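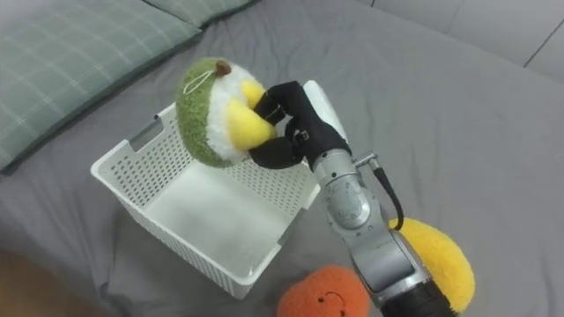 Why do soft toys end up all over the bed?
Because a bed is big, flat and soft, and it's usually the closest thing to your hand when you've finished playing. Toys don't walk there. We checked.

Grown-ups have strong feelings about this. They like a bed to look like a bed. A kid likes a bed to look like a fruit shop after a small earthquake. The peace treaty between them is called a basket.

A basket is a very old idea: a floor, some walls and no lid. Many plastic ones have rows of little holes in the sides. Holes let air through, which soft toys enjoy, and they use less plastic, which the basket company enjoys. You can also peek in and see who's home.
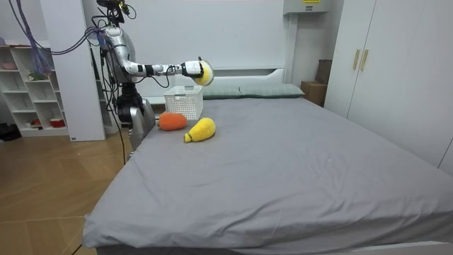

Then there's the question of where to put it. Stand the basket on the mattress, near the pillows, and you can fill it without bending down to the floor 300 times. (Remember to take it off again before bedtime. Baskets make rotten bedmates, and they never say sorry for poking you.)

Now pick up one toy. Just one. Carrying five at once feels clever right up until the pear goes behind the headboard, where it will live until July.
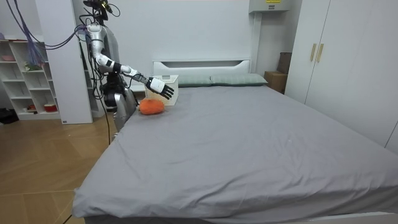
Words by Macarena Gallardo
Honness Kids, December 23, 2018

Fruit and veggie toys are handy for practising, as they come in such silly shapes. A round one will roll if the mattress has a dip in it. A long one can go in on its side or standing up, like a passenger on a crowded bus. Squashing is allowed. Inside most plush toys is fluffy stuffing with lots of air in it, so they puff out again when you let go. Real mangoes do not do this, and your mum or dad would rather you didn't test it.

Put the biggest toy in first and fit the small ones into the gaps. Lower each toy in and let go when it's nearly at the bottom. Throwing is quicker, but then you spend the afternoon fetching. 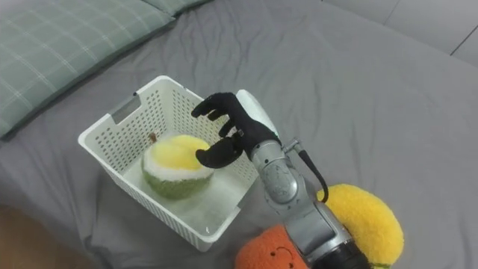
A fruit toy in the basket, with two more toys still on the bed.

Once the last toy is in, smooth the sheet with your hands, starting in the middle and pushing the wrinkles out to the sides. A few will stay. Wrinkles are stubborn — a bit like bananas that don't want to go in baskets.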